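Written warning for phone while parked with engine running: does it go on my record?

Posted Thursday, April 2, 2026 in Traffic & Driving

I got a written warning last week for holding my phone behind the wheel and I'm not convinced the officer had it right. I was in the loading lane outside the Zaugg building, in park, foot off the brake, engine running because the heater takes forever. I picked up the phone to check a delivery code. He was on foot, knocked on the glass, and told me the law covers any driver in a travel lane, moving or not. I said a loading lane isn't a travel lane. He said I could take a warning or I could take a ticket and tell it to a judge. I took the warning.

The form has my license number and plate on it and a box at the bottom that I signed. There's no fine and no court date. The same form says "retain for your records," which tells me nothing about whether they retain it for theirs.

My brother-in-law swears a warning goes straight to the insurance company and that his premium went up $100 after one. I find that hard to believe, but I drive for Nutico on contract and they pull records every September, so I'd like something better than hard to believe. Is there any way to see what they have on me? And can you fight a warning, or is that a waste of a morning?

prunska878

I'd want to see your brother-in-law's renewal letter before I believed a word of that. Premiums go up all the time for no reason a customer ever gets told, and people pin it on whatever happened that year.

In most states a written warning isn't a conviction and carries no points. Your insurer looks at the record kept by the motor vehicle department, and warnings generally don't get sent there. The police department usually does keep them in its own system, so the next officer who stops you may see you've been warned once already. That's the part that can matter, because the second time you probably won't be offered a choice.

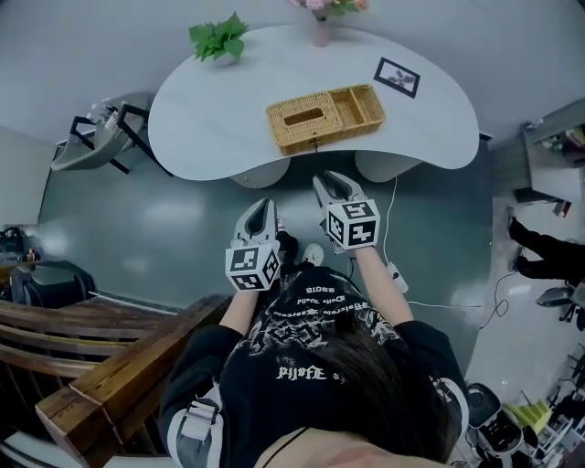
As for what they have on you, order your own driving record from the state. Get the full one if they offer more than one kind, as the short version may leave out things an employer's version shows. In my state it was 10 dollars and came up on the screen right away. Yours may charge something else. If the warning isn't listed, save a copy with the date on it and put it with the form.

I would be careful about the loading lane argument. Some states write the law to cover stopping at a light or in traffic but let you off if you've pulled over and parked somewhere legal. Others are vaguer. "In park" and "legally parked" are two different things, and if that lane is for commercial loading only and you were in your own car, you might be handing them a parking violation on top. Read the statute number printed on your form. It takes five minutes and it's worth more than anything you'll get on here, me included.

uvex_fan

They all go in a database and the insurance companies buy it. Look it up. I had 7 warnings and got dropped

slowlane_ed

Look it up where? Seven warnings with no tickets anywhere in between would be quite a run of luck, and I'd guess something else was on that record when they dropped you.

To the original poster, there's normally no hearing for a warning, so there's nothing to contest. You can write to the department and ask that your side be noted, or file a complaint if you think the stop was improper. I did the first one over a seat belt warning a few years back. I got a form letter saying my comments had been received. Whether anyone read them I couldn't tell you.

Signing usually just means you were handed the thing, but read the line above your signature, since the wording varies.

I'd worry more about the contract. State law is one thing and a company's own phone policy is another, and plenty of them want to hear about any police contact while you're on the job, warning or no warning. If you were on a delivery for them when it happened, read what you signed before you decide to keep quiet about it.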